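22 Oct 2025
By the Pemodon newsdesk
Last updated: 4.15pm

School robotics club turns to laundry for regional contest

Pupils at Ernidance School in Pemodon are teaching a robot arm to pick up clothes, in preparation for a regional contest at Le Goff Hall.

The seven members of the after-school club have been working on the project, which they call Flinell, since August. The arm has a two-fingered gripper with a small camera close to it, and the pupils guide it by hand through each pick before the computer tries the same job alone.

The club has logged 573 attempts so far. Most were made with blocks and plastic toys, but cloth has taken up every session this half term. Teams at Le Goff Hall will be asked to lift a garment from a table and put it in a tray, and judges will take off marks if it is dropped on the way.

The pupils found that going for the middle of a garment often left the gripper with nothing to hold. They now aim for a hem or a seam, where the material is thicker, and close the fingers slowly. A different pupil takes the controls after each set of picks so that the recordings do not all follow one person's habits.

Parents raised £400 towards spare parts at a cake sale before the summer break. Part of that went on new fingertips and the rest is being kept for travel. 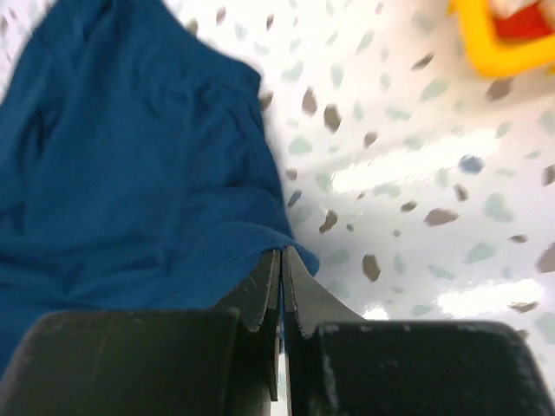
The club will carry on with shirts and other soft items up to the contest, then return to harder objects after Christmas. Pupils in the lower years can ask at the school office about joining in the new term.

Comments (3)

mill_lane_mum: Well done to all of them. Mine comes home talking about hems, which is a first.

Oldfitter62: We had a lathe and a broken radio in my day. Is the contest open to the public?

KBR: Can it do fitted sheets? Asking for the whole street.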